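Drovness Automation Lab
A short thread on how our two-arm cell is being taught to work on desktop computers by remote control. (1/8)

Drovness Automation Lab
The work is part of the Clullum project, which studies the repair and reuse of office equipment. Our share of it covers teaching by demonstration: an operator performs a task through the robot, and the recorded motions become the training material. (2/8)

Drovness Automation Lab
Each operator sits at a leader station supplied by Haugland. The operator moves a pair of small handles, and the arms at the table follow. Gripper opening is set with a trigger. No motion is scripted in advance. (3/8)

Drovness Automation Lab
The present task set has 6 parts, all carried out inside an open tower case laid on its side. They include seating a memory module, closing the CPU socket bracket, and releasing a drive by its latch. (4/8)

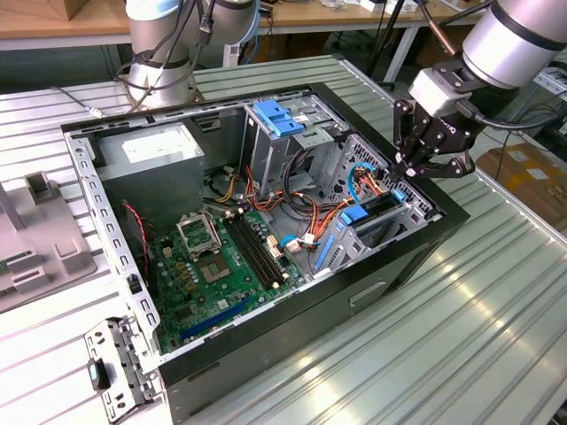 Drovness Automation Lab
Memory modules have proved the most demanding. The operator must line up the notch, lower the module straight into the slot, and press evenly at both ends. A person at the bench does this largely by feel - through the leader station, much of that feel is lost, and new operators tend to press too early. (5/8)

Drovness Automation Lab
Loose cables are the second difficulty. Operators are now asked to move any lead that crosses the path of the gripper before starting the main task, and to record that step as part of the demonstration. Earlier sessions left it out, and the trained model then had no example of clearing a path. (6/8)

Drovness Automation Lab
As of April, the Turik data set holds 137 accepted demonstrations. Our target for the first release was 100. Attempts in which a part was dropped and picked up again are kept and labeled separately, as they show how an operator recovers from an error. (7/8)

Drovness Automation Lab
Direct hand guiding, in which the operator holds the arm itself, remains in use for teaching fixed approach positions. A comparison of the 2 methods is in preparation. Groups working on similar tasks are invited to write to the lab regarding access to the labeling guide. (8/8)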